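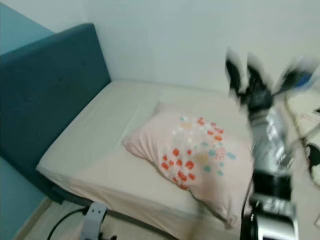 How I Finally Got My Sheets to Behave

6 min read

I grew up in a house where beds got stripped every other week, windows open, everything in one enormous hot wash. I kept doing it that way until my sheets started going thin in the middle and I had to ask what I was doing wrong. Quite a lot, as it happens!

First thing: temperature. I was washing everything hot, always. Now it's warm for regular weeks and hot only when somebody's been sick. My cotton has stopped getting that boardlike feel, and the elastic on the fitted sheets is lasting much longer (elastic hates heat, and the dryer is even worse for it than the washer).

Second, I was using way too much detergent. Try this if you don't believe me: run a load of clean towels with no soap at all and look in the window halfway through. If there are suds, you've been overdoing it. I use 2 tablespoons of liquid for a full load and that's plenty, even with our hard water. Skip the fabric softener too, it just coats everything.

Now, the ball. You know the one. You open the dryer and the fitted sheet has swallowed both pillowcases, a sock and the flat sheet, and the whole thing is hot outside and soaking in the center. My neighbor Celeste Gaete taught me to stop the dryer after ten minutes, pull everything apart, give it all a good shake and start it again. It's a nuisance and it works. Washing sheets separately from towels helps as well.

Take them out while there's the tiniest bit of damp left in the seams. I put the fitted sheet straight back on the bed, far corners first, and smooth it flat with my forearm. It finishes drying in place and the wrinkles mostly drop out, so no iron. If your bed is shoved up against a wall like mine, pull it out a foot before you start. I spent years kneeling on the mattress trying to tuck in the corner I was kneeling on.

Can't tell the long side from the short side? Put a safety pin or a couple of stitches in colored thread at the bottom right corner of every fitted sheet you own. Takes an evening in front of the TV. I used red embroidery floss and I still feel pleased with myself every time.

Yellow marks on pillowcases are usually face cream and hair product. Rub in a little dish soap, leave it for half an hour, then wash as normal. Do check before you dry them, though, as the heat sets whatever's left and then you're stuck with it.

The mattress could do with some attention while it's bare. I sprinkle on baking soda, go and have my coffee, and vacuum it up with the upholstery tool. Same tool for a fabric headboard, working from the top down, going gently over any seams or buttons where dust likes to sit. For a greasy patch where heads have been leaning, a barely damp cloth with a drop of dish soap, but test it somewhere low down first!

Storing: fold the set and tuck it all inside one of its own pillowcases. No more hunting for the match. Mine go on the shelf with a bar of soap still in its wrapper, which was my grandmother's trick.

You might also like
Getting candle wax out of a tablecloth
The only way I'll fold a fitted sheet
Why do my towels smell?
Washing feather pillows at home
Linen closet clear-out, September edition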